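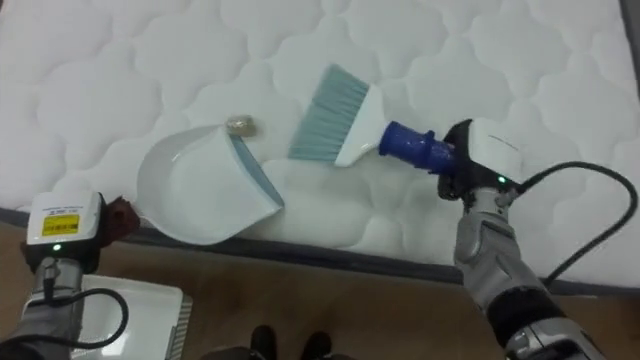
I've been covering town meetings for our neighborhood newsletter long enough to have opinions about agenda packets, and my main opinion is that they're too long. The last one I got for the Price planning board was 1646 pages. So when a friend on the records desk in Tetov told me her office had started using Skiltport, a search and tracking tool for public records, I signed up that same night and have been living in it ever since. That was August, and I think I've used it enough now to say something useful.

Quick version: I like it a lot, I'm keeping it, and there are two things in it that make me want to throw my laptop in the creek.

## What it does

You point Skiltport at a local government's public pages (council, school board, water district, whatever) and it pulls in the agendas, minutes, contracts and budget files and makes them searchable. It also keeps track of records requests you've sent, so you can see which ones are waiting, which ones got an extension letter and which ones have gone quiet on you. I used to do all that in a spreadsheet with colors that only made sense to me. Yellow meant two different things.

Setup took me one evening. Price has a pretty ordinary website and it went right in. The water district keeps its minutes as scanned pages from a copier that somebody needs to clean, and those took overnight to process, but by breakfast I could search them! I typed in "culvert" and got results going back further than I've lived here.

## The good part

Search is the reason to pay for this. It handles misspellings, it handles names that get written three different ways in the same set of minutes, and it shows you the line in the original page so you can check it yourself. I found a contract extension for street sweeping that had gone through on a consent agenda, no discussion, with the dollar figure in an attachment to an attachment. I'm not saying there was anything wrong with it. I am saying I sat through that whole meeting and missed it.

I also love the version compare. When a clerk reposts an agenda, Skiltport keeps the old one and marks what changed. Most of the time it's a typo or a room number. Once it was an entire item on short-term rentals that had moved from "action" to "information only," and I got to the meeting knowing to ask why. (The answer was that the attorney was out sick. Fine. Still good to know!)

The request tracker is plain but solid. It drafts the letter, you fix the wording, and it starts the clock from the day you send it. You do have to tell it your state's deadline yourself, and you have to log phone calls by hand, which I forget to do about half the time.

## The not so good part

Alerts. Oh boy. I asked for an email whenever "zoning" turned up in a new document, and I got 18 emails before lunch. There's a daily digest setting, but it's buried under your account profile instead of with the alerts, and I only found it after writing to support. Philomena Geraghty on their help desk answered me quickly and was very nice about it, and she said I wasn't the first to ask. Then please move the button, Philomena!

The other one is exporting. You can save up to 1000 search results at a time, and they come out in an order I can't make any sense of. It isn't date, it isn't alphabetical. I re-sort everything by hand before I send it to Lowri Dafis, who edits the newsletter and has no patience for a messy file.

The phone app is okay for reading and hopeless for anything else. I tried to compare two budget drafts on it from the back row of a hearing and gave up and borrowed a paper copy.

## Compared to Rarnidik

I used Rarnidik the year before and people keep asking me which is better. Rarnidik has the nicer calendar and a really good map view, so if you mostly follow land use you may be happier there. Its search on scanned pages was weak, though, and it had no request tracking at all when I left. I miss the map. I don't miss anything else.

## Cost

I pay 12 dollars a month for the single-person plan, which covers as many public bodies as I've cared to add. There's a shared plan for groups, and Lowri and I keep going back and forth on it. For now she sends me search terms by text — usually late in the evening, usually during a meeting she swore she wasn't going to watch — and I send back whatever comes up.

If you go to one meeting a year, your clerk will find you what you need for free, and you should say thank you. If you're at two or three a month, try Skiltport, and switch the alerts to digest before you do anything else. It's under Profile, then Preferences, then scroll all the way down.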